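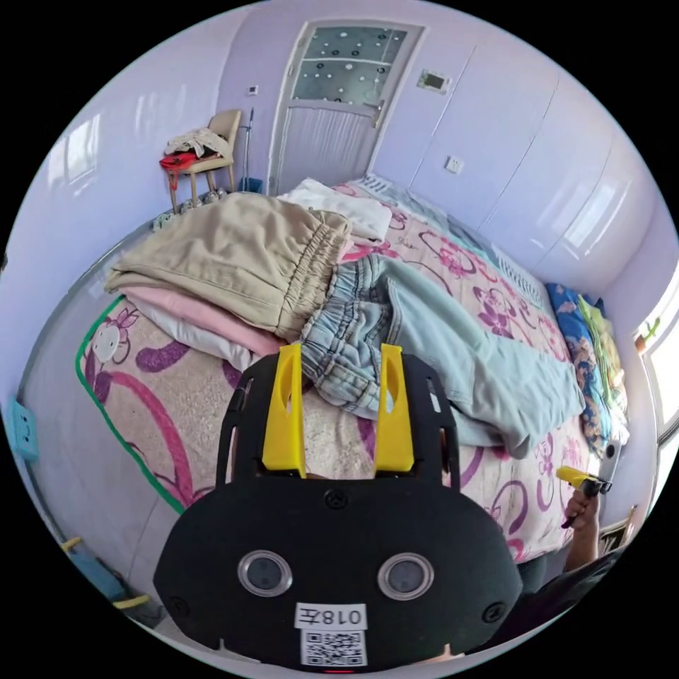
Session 2: Folding on the Bed and Putting Away
Household Skills, Wednesday group
Notes by Ishbel Ritchie

Welcome back, everyone, and thank you for being so patient with the radiator last week. These notes go over what we'll do together this session, with a bit extra for those of you who like to read ahead (I know who you are, and I'm very glad of it). Bring them along if you can, though Niall Gunn will have spare copies by the door as usual.

Why the bed?

Most of us don't have a laundry room, and a kitchen table is generally wanted for something else. A bed is wide, it's a kind height for most backs if you stand close to it, and it's usually a few steps from the wardrobe where everything has to end up anyway. I have folded on beds all my life and so did my mother, who would never have dreamed of carrying a clean shirt downstairs once it had been brought up.

The one drawback is that a bed is soft. You can't press a crease into something lying on a mattress the way you can on a board, so we smooth with the flat of the hand and don't push down. A busy bedspread has its own little trap too. If yours is covered in big pink and purple flowers, a small pink thing can vanish into it quite happily, so run your eye over the whole bed before you say you've finished.

Getting ready

Make the bed first, or at least pull the cover straight. Push pillows and spare blankets up towards the wall or the head end and leave the middle clear. They don't need to be tidy at this stage, they only need to be out of your way. Open the curtains if it's daytime, as it's so much easier to tell navy from black.

Trousers with an elasticated waist

These are the ones people tell me they dread, and they're really very friendly once you've done a few pairs.

1. Lay the trousers face up and pull the waistband gently out to its full width, then let it go. It will settle by itself.
2. Fold one leg over on top of the other. Tuck in the point at the seat so that you have one long straight shape.
3. If there is elastic at the ankles as well, don't fight the gathers. Smooth down from the knee and leave the cuff to do as it likes.
4. Bring the cuffs up to just below the waistband, and fold in half once more.

Jeans

Stretch these out at full length before you do anything else. It doesn't matter if they lie slantwise across the bed, and with long legs they'll often have to. Give each leg a good tug from the hem, lay one on the other, and fold in three. Jeans are heavy, so they belong at the bottom of a pile. If you come to them late, start a second pile and save yourself the bother of lifting the first.

Building the pile

Heaviest and largest at the bottom, softest on top, folded edges all facing you. One pile for each shelf or drawer is the simplest way to do it, and it means you only walk to the wardrobe once for each.
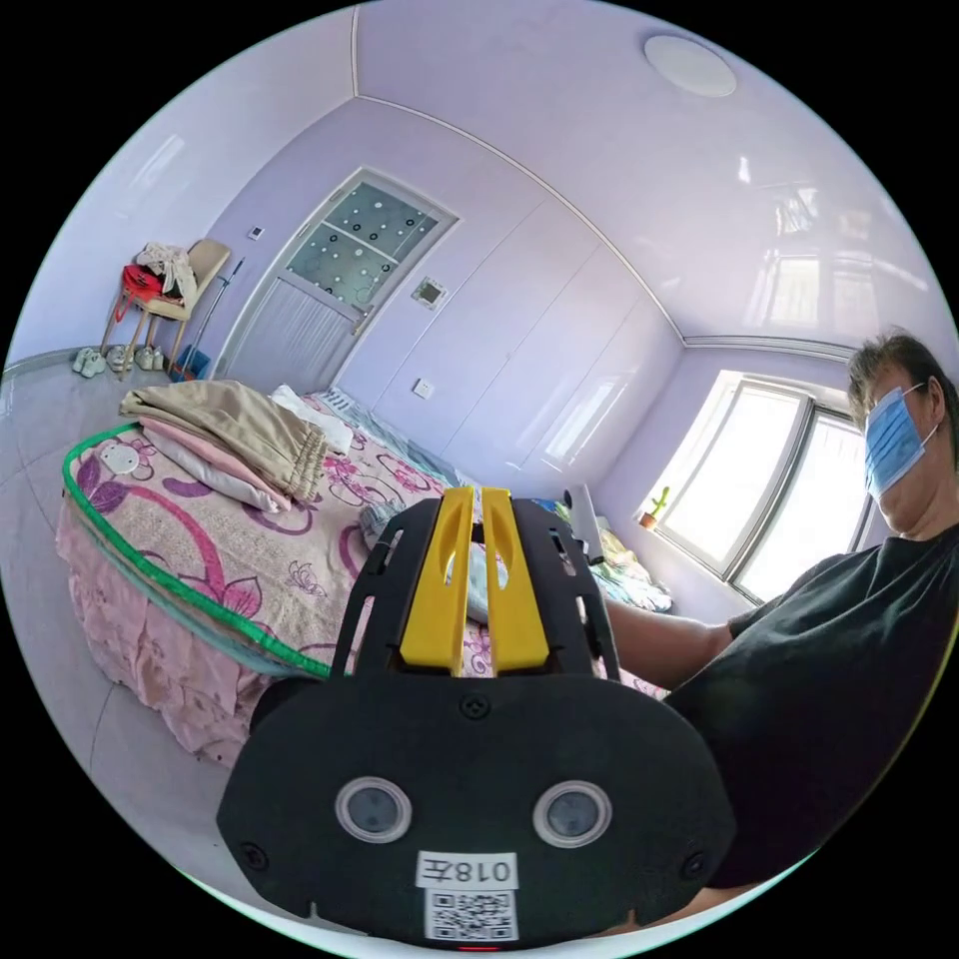
Keep a pile low enough to carry with one hand underneath and the other resting on top. I won't give you a number, as a jumper and a vest are hardly the same thing, but if your chin is helping then the pile is too tall. Slide your hand right under the bottom garment, lift, and turn your whole body towards the wardrobe, feet and all.

And what about the chair? Nearly every bedroom has one with a bag or a few things hung over the back, and I shan't tell anybody off for it. I'd only ask that you look through it while you're folding anyway. Whatever is clean joins the piles, whatever isn't goes in the wash, and the bag can stay where it is if that's where you look for it.

Blankets and other bedding come last, when you've the whole bed to spread them on. Two people make it far easier, so we'll practise in pairs.

To try at home

Fold one basket of washing on your own bed, from start to finish, and make a note of where you got stuck. The session lasts 60 minutes and I'd like to spend the first part of it on your awkward items, so please bring one with you. Fitted sheets are welcome, but they have a session to themselves in February, and I may ask you to hang on to yours until then.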